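手持夹爪对比测试 参与者招募(10月批次)
Girkison 操作实验室 · 夹爪与相机组
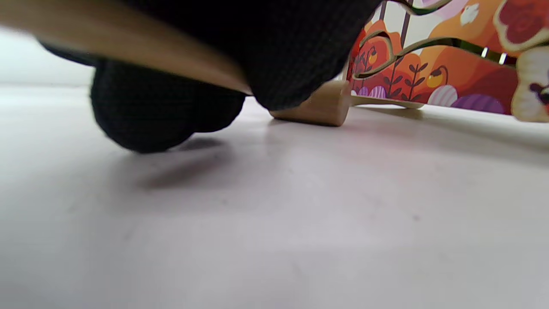
手持夹爪相机视角:戴黑色针织手套的手与儿童木制玩具

我们正在比较两种手持夹爪和三套相机安装方案,需要招募校外参与者到实验室完成一系列桌面和地面操作任务。参与者手持夹爪,按任务卡完成抓、放、拨、推等动作,夹爪上的相机全程录制。测试对象是设备,不考核参与者本人的手速或熟练程度。

本批次计划招募52人。前一阶段的预测试已经结束,预测试参与者可以再次报名,但不能重复参加同一组设备的测试。

一、测试的是什么

两种夹爪分别是 Perisora 和 Zhuravel。Perisora 为平行开合结构,指面是可更换的软垫,扳机行程较长。Zhuravel 的指尖较窄,扳机行程短,回弹偏硬。两者都用单手握持,重量接近,握柄尺寸不同。

相机方案有三套:腕部上方单目、腕部上方广角、腕部上方广角加侧面辅助相机。广角镜头在贴近地面时边缘变形明显,近处物体容易虚焦,这是我们要在不同物体上反复比较的内容之一。侧面辅助相机能补一部分遮挡,但线缆会影响手腕转动,需要听取使用者的意见。

录制数据随后送到机械臂上回放,控制器使用 Plekau。机械臂回放由工作人员完成,参与者不需要操作机械臂,也不需要进入机械臂围栏。

二、任务内容

每位参与者完成两个单元,每个单元使用一种夹爪,中间休息二十分钟。先用哪一种由系统随机分配,到场后告知,不能自选。

单元A 地面任务。在浅色地面上操作儿童玩具和小件日用品,包括带金属绕线的木制玩具、细木棒、积木、布袋。部分任务要求一只手持夹爪,另一只手戴手套辅助固定物体或递送物体。地面任务需要蹲、跪或坐在地上,提供护膝和坐垫。

单元B 桌面任务。在高度可调的桌面上操作杯子、瓶盖、夹子、折叠的毛巾和纸盒。其中瓶盖和夹子要求夹爪对准后再合拢,速度不限。

任务卡上写有起始位置和结束位置。中途物体掉落,把物体放回起始位置重做即可,工作人员会在记录表上标记。请不要用另一只手代替夹爪完成抓取,这类录像无法使用。

每个单元结束后填写一份问卷,内容包括握柄舒适度、扳机力度、手腕疲劳程度、指尖是否容易看清。问卷最后有一栏空白,可以写任何具体的问题,例如哪一个动作最别扭、哪个角度手腕转不过去。写得越具体越好,用词不必专业。

三、参与条件

年满18周岁,能够阅读中文任务卡。
双手活动正常,近三个月内手腕、手指、肩部没有受伤或手术。
能够间歇性地蹲下或坐在地上。有膝关节问题的,可以只报名单元B,报名时注明。
裸眼或矫正视力正常,能辨认常见颜色。
对羊毛、棉、丁腈材料不过敏。辅助手需要戴手套,手套由我们提供,有针织和丁腈两类,颜色以黑色为主。
左利手和右利手均可。左利手目前报名人数偏少,优先安排。

不需要机器人或编程经验。从事夹爪设计、销售或相关竞品开发工作的,请不要报名。

四、时间与地点

测试在10月内进行,每天两场,上午9:30开始,下午14:00开始。完整参加两个单元需要三个半小时,包括签署同意书、设备讲解、练习和休息。只参加单元B的需要两小时。

请提前十分钟到达。迟到超过二十分钟的,当场次取消,可以改约一次。

地点在 Girkison 园区北楼2605室。从园区北门进入,在前台登记后乘电梯上楼,出电梯右转。园区内可以停放自行车,机动车请停到园区外的公共停车场,停车费用不予报销。

五、报酬

完整参加两个单元,报酬425元。只参加单元B,报酬132元。报酬在测试结束后五个工作日内转入本人银行账户,需要提供本人身份证件信息用于报税。

参与者中途可以随时退出,不需要说明理由。已经完成一个完整单元后退出的,按单元B的标准支付。因设备故障导致测试中断的,按报名时确定的单元全额支付。

报酬与任务完成数量、掉落次数和问卷评价均无关系。

六、录像与个人信息

录像来自夹爪上的相机,拍摄范围以手、物体和工作区域为主,一般不会拍到面部。低位任务中相机可能朝上,偶尔会拍到衣物或脸的一部分,这类片段在入库前会裁剪或打码。录制期间关闭麦克风。

请不要佩戴刻有姓名的首饰,不要把工牌、手机、钥匙等放在工作区域内。储物柜在测试室门口,可以上锁。

问卷和录像使用编号关联,姓名和联系方式单独保存,只用于预约和支付报酬,在本批次付款全部完成后删除。参与者在测试后三十天内可以要求删除自己的录像,写邮件说明参与编号即可,报酬不退回。

录像用于设备比较和控制器调试。如需对外公开任何片段,会另行征求参与者同意,不同意不影响参加本次测试。

七、安全说明

夹爪为手动扳机驱动,不带电机,夹持力有限,但仍可能夹到皮肤。讲解环节会演示如何松开卡住的夹爪,请练习一次再开始正式任务。玩具和木制物件使用前检查过毛刺,如果发现破损,请停下来告诉工作人员。

请穿方便活动的长裤和平底鞋,袖口不要过宽。长发请束起。测试室内不能饮食,休息区提供饮用水和简单的点心。

八、报名方式

在园区网站“参与者招募”页面填写报名表,选择“夹爪对比(10月)”。表中需要填写以下内容:

姓名、年龄、联系电话
惯用手
手掌长度(从手腕横纹到中指指尖,单位厘米)
可以参加的场次,至少选两个
完整参加,或只参加单元B
是否参加过预测试,参加过的请写明使用的夹爪型号

手掌长度用于安排握柄尺寸,请用尺子量,不要估计。Zhuravel 目前只有中号和大号两种握柄,手掌长度不足16厘米的参与者会被安排在小号握柄到货之后的场次。

收到报名表后三个工作日内,工作人员会用短信确认场次。没有收到短信表示该场次已满,报名信息会保留到本批次结束,有空缺时按报名顺序联系。

需要改期的,请在测试前一天中午12:00之前回复短信。

九、联系人

Khrystyna-Mariia Lysenko,夹爪与相机组,负责本次测试的预约和现场安排。
问题可以通过报名页面的留言栏提交,中文、英文均可。关于报酬到账的问题请在留言标题中写“付款”,由财务同事直接回复。

到场请携带:
本人身份证件
银行卡号
平时佩戴的眼镜或隐形眼镜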